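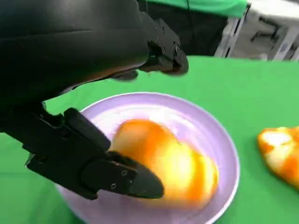
How to Set Up a Wine Cellar Log in Ovance

I put this off for years, and then got all 184 of my bottles into Ovance over one rainy stretch in November. What a difference! I now know what I own, what's ready, and which shelf to reach for. You can do it too, and it's pretty fun once you get going.

Step 1. Name your racks first
Open Settings, then Storage, and add each rack before you enter a single bottle. I use plain names like "Hall" and "Basement left." The free plan holds up to 2,000 bottles, so don't worry about running out of room.

Step 2. Scan the labels
Tap the plus sign and point your phone at the front label. If the match comes up wrong (older vintages trip it up quite a bit), type the producer and year by hand.

Step 3. Add a drinking window
Henrik Grube at my tasting group in Presville got me hooked on this one. Put in a start year and an end year, and the app moves a bottle to the "Drink soon" list as its end year gets close. I found 11 bottles on mine the first night, including a Riesling I'd completely forgotten!

Step 4. Write your notes while the glass is still in front of you
Keep them short. Mine run to four or five words, plus whatever we ate with it.

Step 5. Back it up
Go to Export and choose CSV. The file also opens fine in Shemweta, if you ever feel like switching.

Moving over from a spreadsheet? Rename your columns to match the Ovance template before you import, and check that the vintage column contains only years. Mine had "NV" all over it and the import stopped at row 4.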